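Filed under: Household Studies / Working Papers / Energy and Water Use

4.2 Do cold-wash claims survive the household?

The case for washing at lower temperatures is usually made from meter readings taken in test laboratories, where loads are weighed, soiled to a standard recipe and run one after another. We doubt that these results carry over to homes as neatly as the campaign literature suggests. Vasić and Montoya reported large savings after a single month of observation in Mesum, but their participants knew they were being watched and had been given free detergent. Neither point is discussed in their paper.

Our own diary sample covered 142 households, of which 26 stopped filling in the diary before the end of June. We kept their partial records in the analysis. Dropping them would have made the cold-wash group look tidier than it was, as most of those who left had been assigned to it. Among those who stayed, the stated temperature and the dial setting often disagreed. Several people wrote "cold" for any program that was not the hottest one, and one diary from Greltach uses the word for three different settings on the same page.

A second problem is rewashing. If a shirt goes through twice, the saving on the first cycle is partly or wholly lost, and the water use doubles. Earlier surveys asked about rewashing with one yes-or-no item, which tells us very little. Bozsik argues that the effect is small enough to ignore, but his figure comes from people's memory of the past year, and we see no reason to trust it. In our diaries, 11 households rewashed at least one load a week. This is not a large group, though it is large enough to matter when the claimed benefit is itself modest.

Drum size and loading habits are harder still to pin down (Figure 2). Manufacturers' rated capacities assume a full load of cotton, and almost no one in the sample washed that way.

Paredes and Vidal propose correcting for this with a fixed loading factor. We tried their factor on the Irker households and it made the fit worse. A fixed value treats a single person with a week of work clothes the same as a family of five washing sheets, and the error does not cancel out as they assume it will. Until someone weighs real loads in real homes over more than one season, we would treat any national estimate built on such a factor as a guess with decimals.

Figure 2. Interior of a metal drum.

Related items
Hard water and detergent dosing in Jatoi
Why diary studies lose people
Line drying in shared courtyards
Reply to Bozsik on recall error

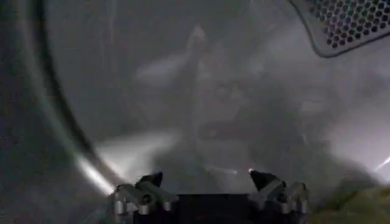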